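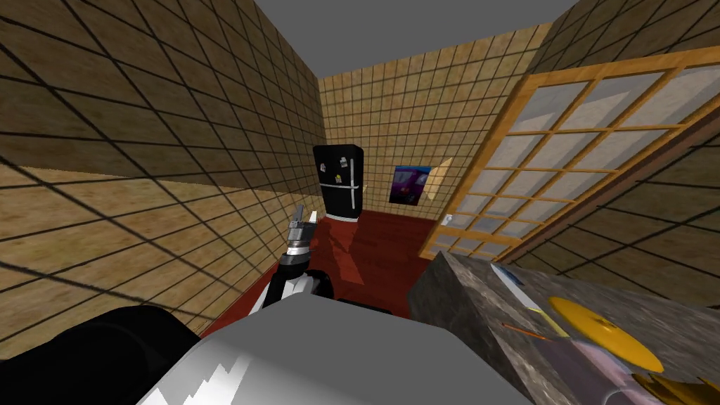 Kitchen scene, Zandavex model, right arm out toward the fridge. Counter on the right.

**Wednesday, bench 2, sim notes**

Found it! Or found most of it, anyway. The counter strikes are real contacts, the safety gate was working the way we told it to, and the way we told it to was wrong. Writing this down while I still remember the order I did things in.

Background for whoever picks this up: the overnight batch was 560 runs of the fridge reach, 2000 steps each, arm starts tucked, goes out toward the fridge, holds, comes home. Contact log this morning had 111 runs with the forearm touching the counter on the way home. In every one of those Unuvgate should have stopped the arm before contact. It stopped zero of them. No trip, no warning, not even the yellow "slow down" state. The runs were marked as passes.

That last part bothers me more than the contacts do. A bad path in sim is a normal morning. A gate that sits there green while the arm drags along a slab of marble is a safety fault, and the same gate config is loaded on the real arm. I pulled the config off the real one before doing anything else and hung the red tag on the enable switch. Please leave it there until the list at the bottom is done.

## What I thought it was

First guess was timing. Unuvgate gets its distance values from the scene process, and if those come in stale it can be looking at an arm that has already moved on. I was fairly sure of this one and lost an hour and a half to it. Added a stamp on both sides and compared. The values are fresh. Worst gap over a full run was 14 ms, well inside what the gate allows.

Second guess was the counter mesh. The counter has a thick front edge and I wondered if the collision shape stopped short of what gets drawn. Turned on the collision overlay and no, the shape matches the drawn slab nicely, all the way down the front face. The things lying on top of it are fine too.

Third guess was Plurkex, on the general principle that we updated it last week. Rolled the planner back one version and reran a handful of the bad seeds. Same contacts, same place, nearly the same step. So the planner gets an apology from me, with one small footnote further down.

## What it is

The self filter. The gate doesn't want to trip on the robot's own body, so before it measures distances it throws away everything within a padding distance of the robot links. The torso is a big wide shell and it sits right up against the counter in this layout. Someone (possibly me, the log doesn't say) raised the torso padding back in March when the left shoulder kept setting off false trips. With the larger padding, a strip along the front edge of the counter falls inside the torso's bubble and gets thrown away as "robot."

So the counter is there for the physics and for the renderer, and it's missing from the gate's world exactly where the forearm comes back past it. The gate measured the distance to the nearest thing it knew about, found plenty of room, and stayed green. Beautiful, in a horrible way.

I plotted the points that survive the filter, seen from overhead, and the bite out of the counter is as clear as anything. A curved notch that follows the torso shell. I actually laughed out loud at the bench. 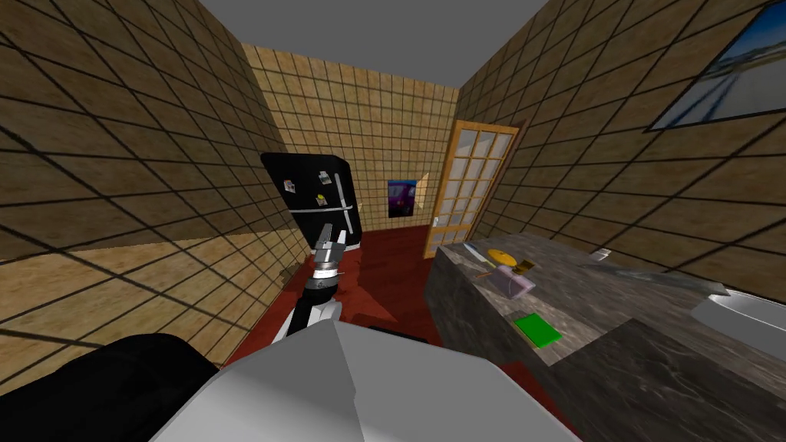

Once I knew where to look, the pattern in the failed runs made sense too. Going out, the arm is over the open red floor for most of the reach, and the forearm stays well to the left of the counter. No trouble there in any run. Coming home, the planner likes to swing the elbow out to the right before it folds. If the swing is small, it clears. If the goal pose was a bit further toward the door side, the swing is bigger and the forearm comes across the notch low enough to hit. That's the footnote for Plurkex: it uses the same filtered point set as the gate for its own clearance check, so it also believed the space was free. Two checks, one blind spot. We have been talking about those two as if they were independent and they are not.

Also explains why the Maes test layout never showed this. The counter there is set back from the base, far enough to be outside any padding we have ever used. All our gate tests run in the Maes layout. Every last one.

## What I tried

1. Put torso padding back to the old value. Reran the 111 bad seeds. Gate trips before contact in all of them, which was a lovely column of red to look at. But the left shoulder false trips come back, so we can't leave it like that.
2. Kept the big padding for the left shoulder link only, old value for torso. Reran the same seeds. Trips where it should, and no false trips from the shoulder in this set. Much happier with this.
3. Same as 2, and gave Plurkex the unfiltered counter as a fixed box. Now the planner folds the elbow inward on the way home and most of the runs never get near the gate at all. A few still trip early. I'll take early.

I haven't run the full batch with number 3 yet. It's queued for tonight with contact logging on for every link, forearm included. Don't read anything into the rerun results beyond "these seeds."

One thing I noticed and left alone: there's a stair-stepped white and gray edge at the bottom left of the torso in the robot camera view. Render artifact as far as I can tell. It has nothing to do with the filter, which works on geometry and never sees the camera image, but I'd like to know where it comes from.

## Pass marking

Separate problem, same morning. The batch script marks a run as passed if the arm reaches the hold pose and gets home without a gate trip. It never looks at the contact log. I only opened the contact log by hand this morning since the home pose was off by a few degrees in one run and I got curious. That is a thin thread for a safety fault to hang from!

Changed the script so that any robot-to-scene contact outside the gripper fingers is a fail, whatever the gate says. And if there's contact with no trip, the batch halts and prints the seed in big ugly letters. Tested by putting the old padding file (the bad one) back for a single seed. It halted. Ugly letters confirmed.

Went back through the last two saved batches with the new rule. The one before the weekend has the same kind of contacts in it, fewer of them, same strip of counter. The older one was run in the Maes layout and is clean. Neither result should be quoted as a gate result until they're rerun.

## Before the red tag comes off

- [ ] Full batch with fix 3, kitchen layout, no contact without a trip
- [ ] Same again with the base shifted closer to the counter and further from it
- [ ] Kitchen layout added to the standard gate tests
- [ ] Padding per link in its own file, with a note next to each value on why it was raised
- [x] Old gate config removed from the real arm
- [ ] Foam block test on the real arm, slow speed, block held at the torso edge by the clamp stand (no hands)
- [ ] Plurkex clearance check moved to its own point set
- [ ] Check whether the left arm has the same notch on its side. I'd bet on it near a wall

For the foam test, the clamp stand is still bolted to the other bench and the hex key for it has wandered off again. If you have it, bench 2 drawer please.

Very pleased with today. Overnight job is `kitchen_home_fix3`, and the notch plot is taped on the next page.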